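Notes on Keeping a Household Archive

Posted on October 15, 2025

Readers of this blog will recall that in May I undertook to put the papers of my late aunt's household into proper order. The work has now been completed, and it seems appropriate to set down how it was done, as several correspondents have asked for particulars.

The papers filled 19 boxes when they came to me. They consisted of letters, receipts, school reports, insurance policies, seed catalogs, church bulletins and a great many envelopes with nothing in them. My aunt kept everything that arrived by mail, and she kept it in the order of arrival. For the first two weeks I regarded this as an obstacle. I have since come to regard it as the most useful thing she did, and I regret having broken up the first three boxes before I understood it.

The general rule followed by archivists is that papers should be left in the order in which their owner kept them. A letter about a leaking roof, found between a roofer's bill and a bank statement, says more than the same letter filed under "House." I had read this rule before I started and had decided that it did not apply to private families. It does.

The second matter was that of selection. It was not possible to keep everything, and I do not believe that it would have been right to try. After some thought I adopted the following practice. Anything written by hand was kept. Anything printed was kept only if it bore a note, a date or a name in handwriting. Receipts were kept for one year in every ten, so that a later reader may see what the household bought and what it paid. The seed catalogs were offered to a neighbor, who accepted them. 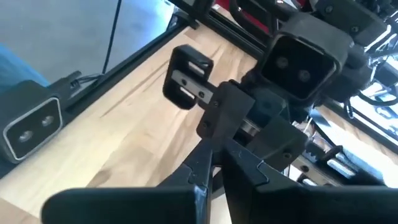 Leonardo Sanna wrote in response to my earlier post that the rule on receipts was a mistake, and that one year in ten would show prices but would hide habits. In his view, a family's receipts ought to be kept for three years running or let go altogether, as a single year may be the year of a wedding or an illness and give a false account of all the rest. I have considered this objection at some length. It is a sound one, and had it reached me before the recycling was collected I would have acted upon it. The receipts for two adjoining years did survive in a biscuit tin, and these have been added.

With regard to storage, the letters were unfolded and laid flat in folders, with the envelope placed behind each letter. Paper clips were removed, as many had rusted into the page. Staples were left in place unless they came away easily. No tape of any kind was used. I wrote the folder titles in pencil and kept them short.

A list of contents was then prepared. It runs to 1,651 entries, one to a line, giving the writer, the date where known and the first few words. Undated letters were the slowest part of the work. Some could be placed by the postage, and others by their mention of weather or of a birth. There remain 92 that I have been unable to place, and they have been given a folder of their own at the end. Two of these are signed only "P." and speak of a quarrel over a piano. If any member of the family reading this knows who P. was, I would be grateful for a message.

The question of access has also been settled. The letters will remain at my house and may be consulted by any relative who writes in advance. Letters that concern the health or finances of persons still living have been set aside in a closed folder, to be opened with the consent of those concerned. My cousins were informed of this arrangement in writing and have raised no objection, although one has asked for the return of his school reports. They were mailed to him last week.

The next post will deal with the photographs, which are in a separate trunk and have not yet been looked at.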